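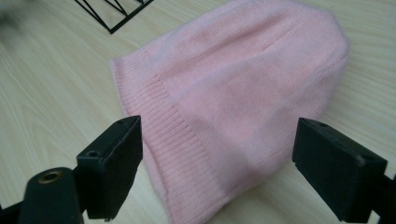
Pale pink beanie with the folded ribbed cuff, on the table at the December meeting.

Community Groups > Knitting Circle > Minutes
Posted in December by Keabetswe Molefe

Olham Knitters, minutes of the December meeting

I took the minutes again, so blame me for the spelling. We got going at 7:10 p.m., a bit behind because the kettle was slow and everyone wanted to look at everyone else's bags first. Eleven of us came, which is great for this time of year! Apologies from the two who are off with colds.

Last month's minutes were read and passed. One correction: the wool swap raised $60 and I had written $16. Sorry about that.

Beanie drive
This took up most of the evening. We have 48 hats finished for the Ruklow shelter, and they'd like the next box before the school holidays. We talked for a good while about the pale pink one (I love that colour) and whether the folded cuff should be our standard. The folks in favour said a fold keeps ears warmer and lets one hat fit more heads. The folks against said it eats yarn, and they do have a point, it's a lot of extra ribbing when you're on your fourth hat of the month. We voted and the folded cuff won, seven to four. Plain brims already on the needles are fine, please don't rip anything out!

There was also a question about the body. Plain stockinette is what the pattern says and what we're sticking with. Cables are lovely but the shelter asked for hats that are quick to wash and dry, and a couple of us (me included) had been getting carried away.

Soft yarn only, please. We had two scratchy ones handed in and they'll go in the swap basket for somebody to felt. If you're not sure about a ball, hold it against your neck for a minute.

Blocking and creases
I asked if we need to block them all before they go. General feeling was no, a few creases will come out as soon as the hat's on somebody's head. Lay them flat with the cuff turned up and don't stuff them in a grocery bag. I'm guilty of the grocery bag.

Yarn order
The Kruger order came to 1366 grams once we'd added up all the slips. Pink and grey were the favourites, and one person wants mustard. I'll phone it in this week. If you forgot to put your name on your slip, and at least one of you did, call me or your wool goes in the general pile.

Trutitz craft fair
We've been offered a table again. Last year's spot was beside the door and freezing, so I'm to ask for something further in. We need people for the morning especially. Prices stay the same as last year. We didn't settle whether to sell beanies there or keep them all for the drive, so that's carried over to the next meeting.

Other business
The good scissors are missing. Orange handles. Please check your bags.
Someone asked for a lesson on picking up dropped stitches, and we'll do that in the first half hour next time. Bring a swatch you don't mind wrecking.

We finished at 8:50 p.m. and then stood in the parking lot talking until well past nine. Next meeting is same place, same time, and it's my turn for squares.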